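Towel drive passes its goal, and we could still use folders

I stopped by the Tirasel community room yesterday meaning to drop off one bag and leave, and two hours later I was still there, folding. So consider this part news, part plea!

The winter linen drive has now taken in 274 towels. The goal was 200, and the collection stays open until the first week of December, so there's plenty of time if you have a closet you've been avoiding (I have two). Everything goes to the overnight shelter on Gosov Street, which hands a towel to each guest at check-in and runs through a pile of them every night.

Notburga Leitner is running the folding tables again this year and she has opinions. Bath towels get folded in thirds the long way, then in half, then in half once more, and they go on the shelf with the fold facing out. I've been doing mine in quarters my whole life and she let me finish four of them before she quietly redid the lot. Textured towels get a little more slack – if you press the bumpy kind too hard, she says, they spring open again by the time you've turned around.

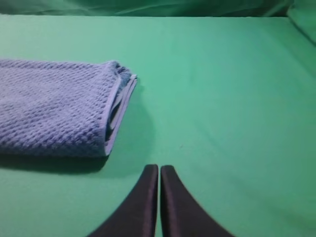

She also likes a cloth spread under the work, and having tried it both ways I'm a convert. The towel stays where you put it, you can slide your hands under the whole bundle, and lint shows up right away so you can brush it off before the next one.

Colors don't matter, by the way. A few people called to ask if the shelter only wanted white, and the answer is no, bring the blue ones, bring the stripes. What they can't use is anything with holes or bleach stains. Pichit Jitpraphai is taking those separately for the animal rescue out on Pfeiffer Road, where the dogs are not picky.

Petero Laundry is washing everything that comes in, free of charge, so please don't run your donations through twice on our account. Just shake them out, bag them, and leave them in the bin inside the side door. Folding goes on every afternoon until supper time, and you don't need to sign up. Washcloths are running low, if you have any to spare.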